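## Sorting small cases on a mesh mat

This method covers small plastic cases, refill boxes and loose blocks that have ended up mixed in one drawer. It takes 50 minutes for a full drawer. Work on a flat table against a plain wall, with a honeycomb-type mat laid over the top — the texture stops smooth plastic from sliding.
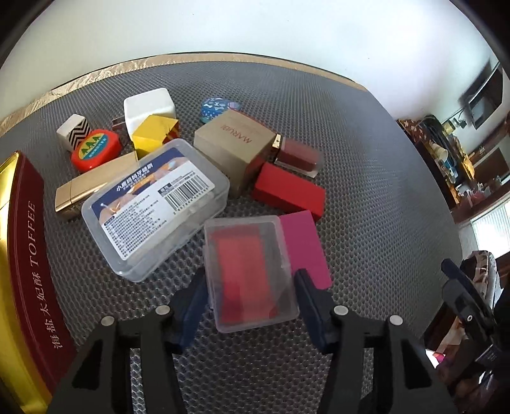
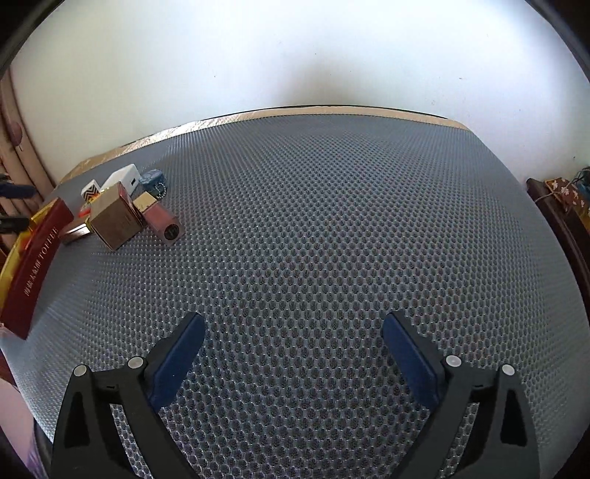
1. Brush the mat clean, working from the back edge towards you. Crumbs and lint collect in the holes.
2. Put down only a few items at a time. Keep printed labels face up and leave a finger's width between pieces.
3. Deal with labelled boxes first. Read the label, check the contents against it, and close the lid until the catch clicks.
4. Group unlabelled cases by what shows through the lid. If the plastic is too cloudy to judge, open the case.
5. Loose blocks go last. Stack them flat, largest at the bottom, in a shallow tray.
6. Clear the mat fully before starting the next batch.

If the edging strip on the mat has wrinkled, press it down from the middle outwards. Double-sided tape will hold it; glue tends to seep into the mesh.

Barcodes need not be kept once an item has been listed. Write the shelf number on the base of the box — Flestbridge stores use three digits, such as 806 — and never on the lid, as lids get swapped.

Corrections to Amra Ionescu. Last revised in March.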